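Pinditano to start separate pickup of old electronics

May 1, 2021

Households in Pinditano will be able to leave old electronics at the curb starting in September, under a contract the town signed this week with the recycling firm Drideo. Pickup will take place once a month and will be included in the regular trash fee for the first year.

The service replaces the drop-off site on Makowska Road, which was open two mornings a month and closed for good in the winter after the lease ran out. Since then residents have had to drive 19 miles to the county transfer station or hold on to their old equipment. The town says a good deal of it has ended up in the regular trash, where it is not allowed.

A trial run last fall covered 1368 households on the east side of town. Of those, 604 put something out at least once. Printers and phone chargers were the most common items, followed by radios and small kitchen appliances. Drideo said the take-up was better than it had planned for and that one of its trucks had to make a second trip on the first day. 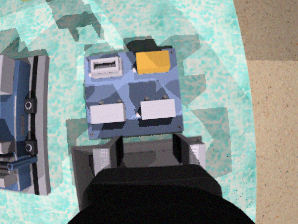 Residents will get a gray bin with a lid, to be delivered in the last weeks before the service starts. Anything that runs on a plug or a battery and fits in the bin with the lid closed will be accepted. Larger items such as refrigerators, washing machines and TV sets are not part of the program and still need to go to the county station, where there is a charge for each one.

Loose batteries are to be kept out of the bin. They should go in a clear bag tied to the handle, where the crew can see them. The town had one small fire in a trash truck last year, which the fire department put down to a crushed battery pack. No one was hurt, but the truck was out of service for a month.

Items picked up in Pinditano will go to Drideo's sorting hall in Clonel, where they are checked and split into two streams. Equipment that still works is cleaned, tested and sold through the company's shop next to the hall. Everything else is taken apart. Steel, copper and plastics are sold on by weight, and circuit boards are sent out of state to a smelter.

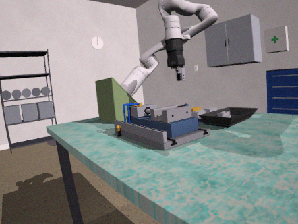
The cost of the program was the main point of debate before the vote. Several residents spoke against it at the spring meeting and said the town should have reopened the drop-off site on another lot, which they believed would have been cheaper. The town office answered that a new site would need a fence, a paved surface and paid staff — none of which was in the budget. The contract runs for 2 years and can be ended by either side with 90 days' notice.

After the first year, a separate charge may be added to the trash bill. The town has not set an amount and says it will look at the pickup figures before it does. 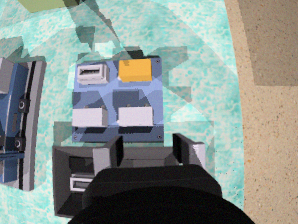

Schools and small businesses can also sign up, but under different rules. They will pay by the bin, and they are asked to keep loose parts apart from whole devices, since the two are handled on different lines in Clonel. A board with its components still mounted, like the blue one here with its orange-yellow block and three paler parts, counts as a loose part once it is out of its case. Nothing needs to be pulled off it first. Bins that mix the two kinds will still be taken, though at a higher rate.

Drideo does not wipe computers or phones before they reach the hall, and it asks owners to remove their own files and sign out of any accounts. Hard drives that are handed in separately will be shredded. People who want a written record of this can ask for one when they sign up, for a small fee.

A pickup calendar will be mailed with the summer water bill. Apartment buildings with shared trash rooms will get larger bins on wheels, and their managers will hear from the town directly. Residents who do not want a bin can call the town office to have their address taken off the delivery list.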